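How a Robot Club Teaches a Gripper to Tidy Up

Have you ever tried to teach a younger brother or sister to brush their teeth? You probably didn't write out a list of rules. You picked up a brush and showed them. Some robots can learn in much the same way. People do a job while a camera records it, and a computer uses the recordings to work out what the robot should do.

The Julance Robot Club meets after school in December, when the weather is too hot for sport. Its members are in Years 5 to 8. Their project this term is called Brenard, and the job they chose is a bathroom one. They want a robot arm to put away the things people leave beside the sink.

What is a gripper?

A gripper is the part of a robot that holds things. It does the work your hand does, but it is much simpler. Your hand has four fingers and a thumb, and each one bends in several places. The grippers used in the Brenard project have two fingers that move together and apart, like tongs.

Tongs made of bare metal would let smooth things slip. That is why each finger has a soft pad on the inside. When the pad presses on a cup or a tube, it squashes a little and takes on some of the shape of the thing it is holding. More of the pad touches the object, so the grip is better.

You don't need a robot arm to use this kind of gripper. You hold it yourself. A camera is fixed on top, so it goes wherever your hand goes and sees the job from the gripper's point of view.
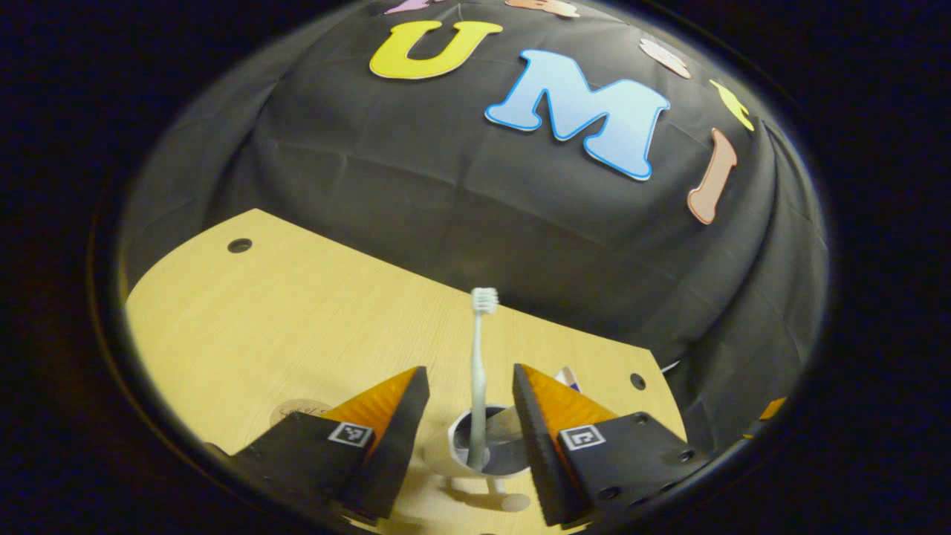 A toothbrush stands in a small white cup, between the gripper's two orange pads.

Why start with a toothbrush?

A toothbrush looks like an easy thing to pick up. For a robot it is fairly hard. It is long and thin, and it tips over if you let go too early. If you grab it near the top, the bottom swings. If you grab it lying flat on a table, you have to turn it upright before it can go in a cup.

Club leader Yaowalak Intarasuk asks new members to try this at home first. Hold a pair of kitchen tongs and put a toothbrush into a cup without using your other hand. Most people miss the cup on their first go. Then they slow down, turn their wrist and get it in. That slowing down and turning is what the robot needs to learn.

What do the squares do?

If you look closely at the fingers, you will find a small black-and-white square on each one. These are called markers. They work a bit like the codes you scan at a shop. The pattern is easy for a computer to find in a picture, even when other things around it are changing.

When the fingers open, the markers move apart. When the fingers close, the markers come together. By finding the markers in each picture, the computer can work out how wide the gripper is open. It needs to know this because closing at the wrong moment can knock a cup over.

How do you make a good recording?

One recording of one job is called a demonstration, or demo for short. The club has a few rules for making demos.

Start with the fingers open. Move at a steady speed. Keep your other hand out of the way. If you drop something, finish the demo anyway and tell the person keeping the list, who writes "drop" next to its number.

After each demo, move the objects to new places. This is the rule people forget most often. Suppose the cup was always in the same spot. The robot might only learn to go to that spot, and it would be lost if you slid the cup a few centimetres to the left. When the cup moves every time, the computer has to pay attention to where the cup is.

The club's goal is 160 demos. Members work in pairs and swap jobs after 30 minutes so that tired arms can have a rest. By the end of the third meeting they had 47 on the list, and four of those had "drop" written beside them.

Adding more things

Once the toothbrush was going well, the club moved on to a second job, with a mug and a tube.

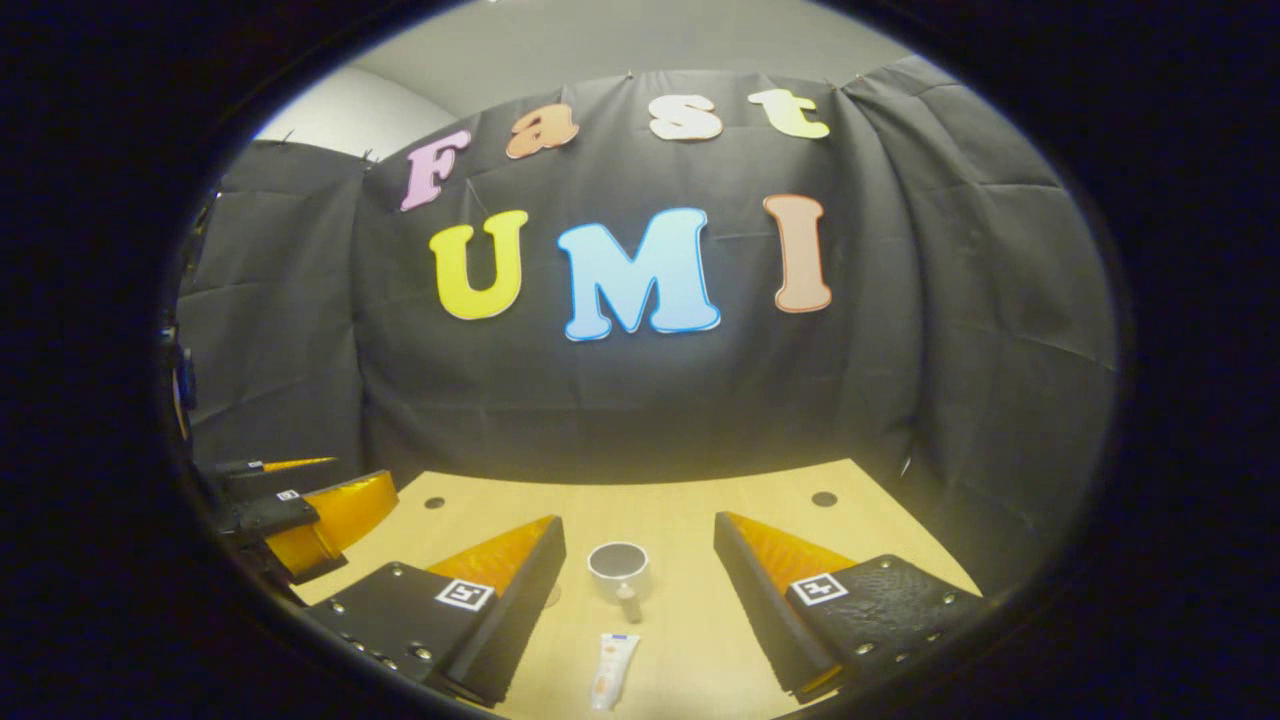 A tube is a different sort of problem. It is soft, so it changes shape when you squeeze it. A full one bulges in the middle and an old one is nearly flat. Press too hard with the lid off and you have a mess to wipe up. The club's rule is lids on, always.

A tube can also point in any direction when it lies on a table. Before you pick it up, you have to turn the gripper so that one finger goes on each side. People do this without thinking. Try it with a pencil on your desk and watch what your wrist does.

What happens to the recordings?

The demos are copied to a computer, which goes through them again and again. It looks at the pictures and at how the gripper moved, and it searches for patterns that link the two. This is called training. The club's program, Onsri, runs overnight because training takes many hours.

When the training is finished, it is time for a test. A gripper with the same kind of fingers is fitted to a robot arm. The objects go on the table and everybody stands back behind the tape on the floor. The arm gets 60 seconds to try the job. If it fails, the club talks about what went wrong and which demos might help.

Try it yourself

You will need kitchen tongs, a cup, a toothbrush and a friend with a watch.

Put the cup and the brush on a table. Ask your friend to time you while you put the brush in the cup with the tongs. Move both things and do it again.

Now close one eye and have another go. Is it harder to tell how far away the cup is? With one eye shut, you are a bit more like a gripper with a single camera.

Words to know

Gripper: the part of a robot that holds things.
Marker: a pattern that a computer can easily find in a picture.
Demo: one recording of a person doing a job.
Training: when a computer looks for patterns in lots of recordings.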